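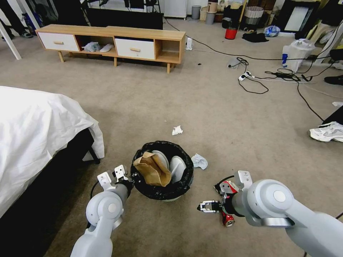 Where Does Bedroom Trash Go?

By Faith Makori

A bedroom floor can fill up fast. A tissue misses the bin, a sock comes off at bedtime, and a drink can rolls under the bed. Picking up is easier if you know what is trash and what is not.

Trash is anything you are finished with that can't be used again at home. A used tissue is trash. So is a torn snack box. A sock is laundry, even when it is crumpled up and looks like a tissue. Slippers belong in a pair by the bed or on a rack. Things like these sometimes land in the wastebasket by mistake, so look inside before you tie up the bag.
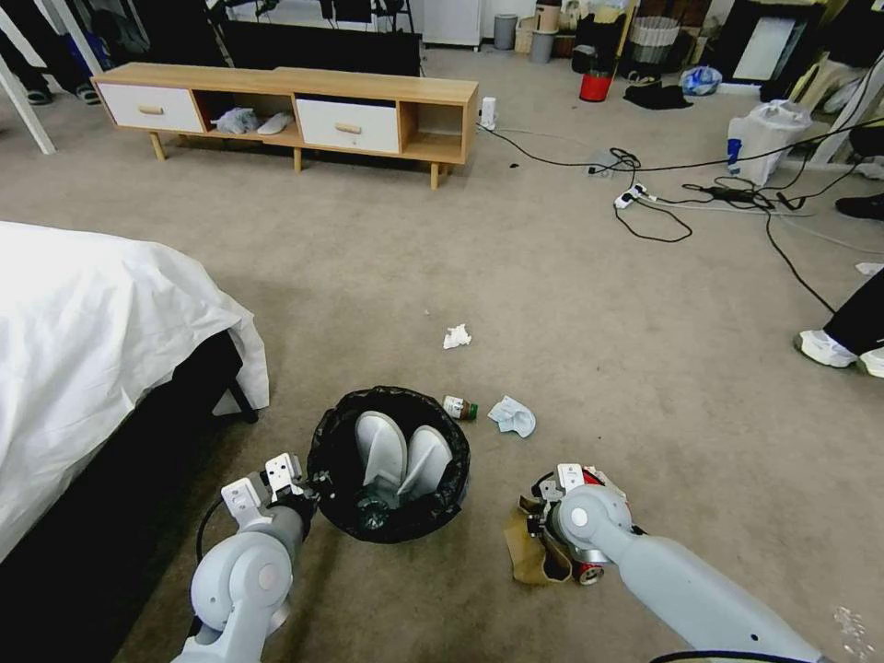
Cans, bottles and jars are a third group. Many towns collect them for recycling. Most drink cans are made of aluminum, a light metal that can be melted and rolled into new sheets. Glass can be melted too. Clear drink bottles are often made of a plastic called PET, and old ones can be chopped into flakes and turned into new bottles or even fleece for jackets.

Paper bags can be recycled if they are clean. A bag with grease on it goes in the trash in many places. Used tissues do too. Their fibers are very short and don't make good new paper.

Why do people put a bag in the bin?

The bag is called a liner. Its top edge folds down over the rim, and that stops it from sliding to the bottom when something heavy drops in. When the bag is full, you lift the edges, press out the air and tie a knot. 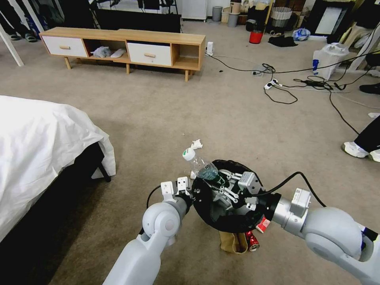
A bottle takes up a lot of room because it is mostly air. Empty it, squash it and put the cap back on. A can may be different. Some recycling centers want cans left whole, so ask a grown-up what the rule is where you live.

In the town of Neduvthorpe, the truck comes every 7 days. Trash goes in one cart and recycling goes in another.

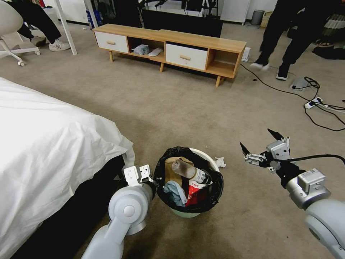 How to clear a floor

Start at the door and work toward the bed.
Pick up the clothes first and put them in the laundry.
Next, gather the cans and bottles.
Put the tissues and scraps in the bin.
Leave power cords alone and ask a grown-up to move them.
Wash your hands with soap.

Words to know

Liner: a bag that fits inside a bin
Aluminum: a light, silver-colored metal
Recycle: to make something new out of used material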